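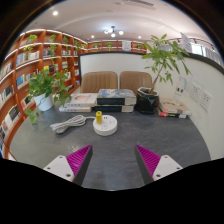
Figure 1. Plug, power strip and coiled cable on a reading-room table.

Household Robotics, Unit 2 handout: Can It Tidy a Table Yet?

Okay, so last time Annapurna Krishnan asked me when she can stop doing chores, and I promised a proper answer. My short one is "some chores, on a good day, if you don't move the furniture."

Take plugs. You and I push one into a socket while talking to somebody (I do it half asleep!), but for a machine it's a fussy job. It has to line the plug up, feel when it catches, and push without shoving the whole strip across the table. On our Tuva arm we ran 700 plug-in tries in June and 41 of them ended with the strip sliding away. I was pretty happy with that, until Harish Kotian swapped in a lighter strip and we were back to square one.

Cables are worse. A book keeps its shape when you pick it up, and a cable takes a new one every time you touch it, so whatever plan the robot made a second ago is already old news.
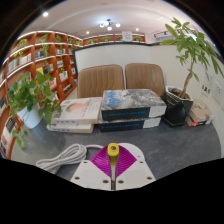
Books look easy after that, and mostly they are, but squaring up a stack still trips people's code. Grab the top one too low and the bottom one comes along for the ride. Thick covers, slick covers, a plant leaf hanging in the way... it all counts.

For next time, read the Prelletti chapter on soft fingers and skip the math in the middle. Then pick one chore from your own home and write down every spot where you'd use touch instead of sight. One page is plenty. Tharun Chowdary has the sign-up sheet for arm time.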